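Grigoris Moschos spent most of the spring folding shirts. The method he built at Jendano, called Rerkska, trains a two-armed robot on short corrections in place of full demonstrations.

"We had 2000 complete folds recorded and the policy still froze when a collar flipped," he said. "So we stopped recording whole folds."

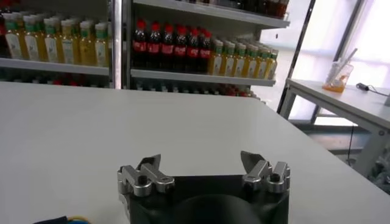
An operator now takes over only when the arms hesitate, fixes the grasp and lets go. Moschos said 400 of those corrections did more than the last 1000 full recordings — a result he ran again on a Wednesday before he trusted it.

The drink shelves stay in view during every run. "I want the clutter in the wrist cameras," he said. "A bare wall makes the numbers look better than they are."

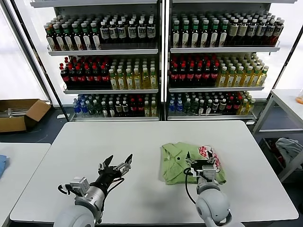

The right gripper over a folded green polo shirt.

Thin fabric is still the weak point, and the fingers sometimes pick up two layers.
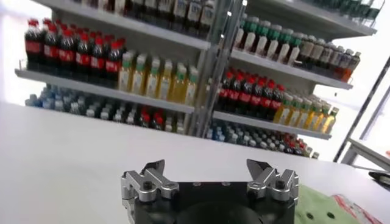

Liao was less sure about the comparison, saying the corrections came from the 2 best operators and that a new person might need far more of them. Moschos agreed. New operators start in November.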